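Bin picking, week five

August went mostly to collecting grasps. The target for this round was 1704 attempts, and as of four o'clock this afternoon we have 971. I had planned on finishing before the end of the month. That won't happen, but the pace is better than it was in the spring.

The project is called Leltholm, after the street our first shop was on. The task is simple to say: reach into a bin, pick up one block, log whether it came up. Every attempt is saved with the camera view, the pose the arm chose, and the result. The model trains on all of it, including the misses.

We are using two kinds of blocks for now, red ones and shorter green ones. They go in at random and I don't straighten them. A block leaning against another is a harder pick than one lying alone, and the first 500 attempts had too few of those, so the model got lazy about neighbors. I now drop them in closer together. 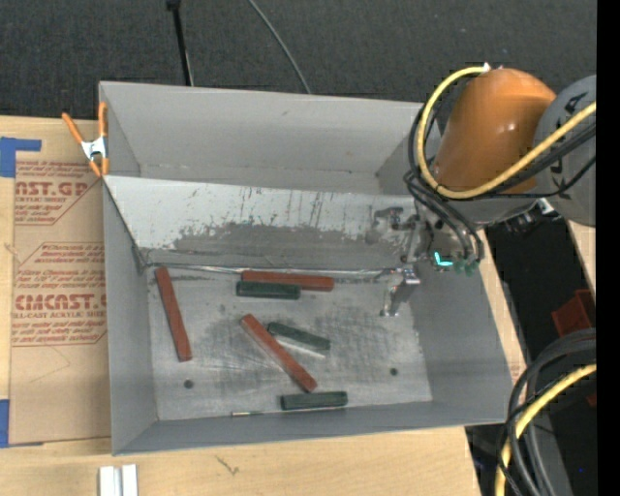 What slowed us down

The cables cost us the most time. The old routing snagged whenever the wrist turned past a certain angle, and I lost 200 attempts because the arm stopped short and the log still called them normal. I threw those out. They are not in the 971.

The second problem was labels. Our script marked a grasp as good if the fingers didn't close all the way. A finger caught on the edge of a block can pass that test. I added a check after the lift, and I went back through the Mendoza set from last year with the same check.

Next up is a third block size, then a run with the lights turned down.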